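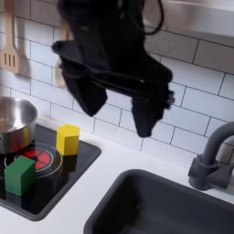

The gripper over the play kitchen, with the green and yellow blocks on the hob.

Review: Drokside two-finger gripper, seen at the Protness open day
September 24, 2020

I went to the Protness open day mainly to see the Drokside gripper, which we are thinking of buying for the college workshop. Kevin Quinlan ran the demonstration and let people stay as long as they liked, so I watched two full sessions.

The task was moving wooden blocks in a toy kitchen with a tiled wall behind it. It suits this kind of test. There is a pot on the hob, utensils hanging at the back and a tap that sticks up beside the sink, so the arm has to come down between things.

The fingers are covered in black fabric. I liked this more than I expected to. It gave a good hold on the green cube every time I saw it tried. The taller yellow block was harder. It stands further back, towards the tiles, and the gripper knocked it over on 4 attempts out of the ones I watched before Kevin slowed the arm down. After that it was fine.

My main complaint is the cable. It loops out from the top of the gripper, and I would want it clipped down before students used it. The cover also creases, and I asked whether it wears. Sinéad Daly from the service desk said covers can be changed without taking the fingers off, but she did not have a spare to show me.

The noise was low enough to talk over. No price list was on the stand, which was annoying. Quote reference 301 if you ring them about the open day rate.

Worth seeing in person if you can. I would buy one with two spare covers.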